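Workshop notebook, Cell 2, Vosov bench
31 May 2018
Entry by: Taner Öztürkmen

Scheduled service of the Grulline gripper was carried out at 2,000 operating hours. The finger pads were cleaned with isopropyl alcohol and both finger mounts were re-torqued. Cycle counter prior to reset: 3,030.
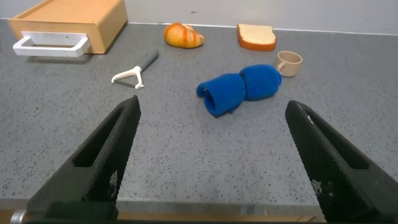

The wrist camera cable showed wear at the second clip and was replaced with Flinard part 171. Calibration was repeated in accordance with the Radulović procedure and the new file saved to the cell controller. The previous file has been retained under revision 367 and is not to be deleted before September.

Grasp checks are to be run on the standard bench articles, including the peeler, the cup and the blue cloth item. Colleagues are asked to log any missed grasp by article and to leave finger force at the default setting.

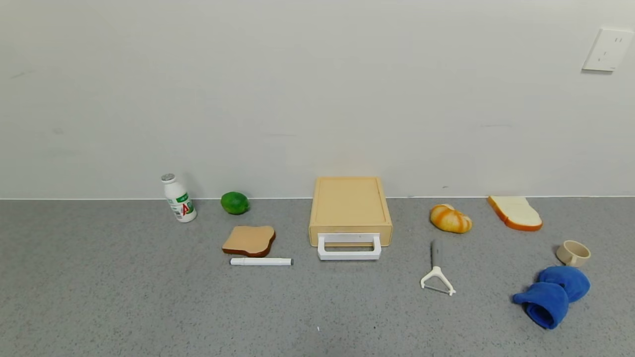 When should the finger pads be replaced instead of cleaned?

At the next service, or earlier if the mesh pattern has worn smooth at either tip. Spare pads are kept in the grey cabinet, second drawer.

Outstanding: order two cable clips.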